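Open afternoon at Rultgate

I got to the Rultgate open afternoon just after 2, soaked from the walk up Tiltwood, and went straight for the robots. The task on show was network kit – a white box that looked like a router, a power adapter, a few cables – and the arms were being shown what to do by hand over remote control. The one on the left had the box gripped on its edge when I squeezed in.
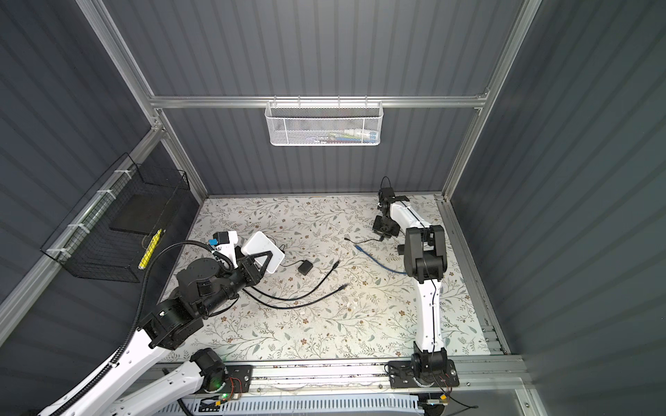

Having a go

Visitors could drive too! I'd picked the Ethernet plug, thinking it would be easy. You have to bring one finger down either side of the cable, and my hands kept wanting to hurry.

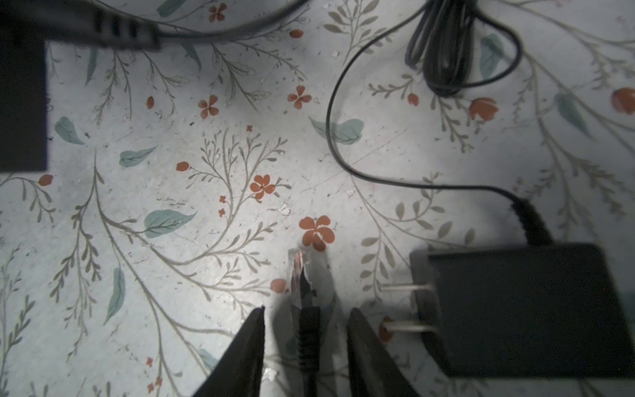 The people from Plemance, who run the sessions, were very patient with me. They're after 2000 recordings of people doing this sort of job and had 586 by December, so even clumsy goes like mine get looked at. I asked if the flowery mat was somebody's tablecloth (no answer, just a grin).

My second turn was with the white box, and I found it much harder to judge how far down I'd gone.
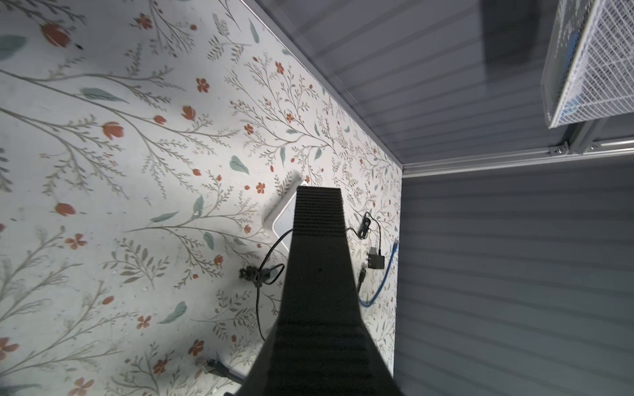 Getting there

Take the bus to Tiltwood and walk up. The tea is free, the flapjacks go early.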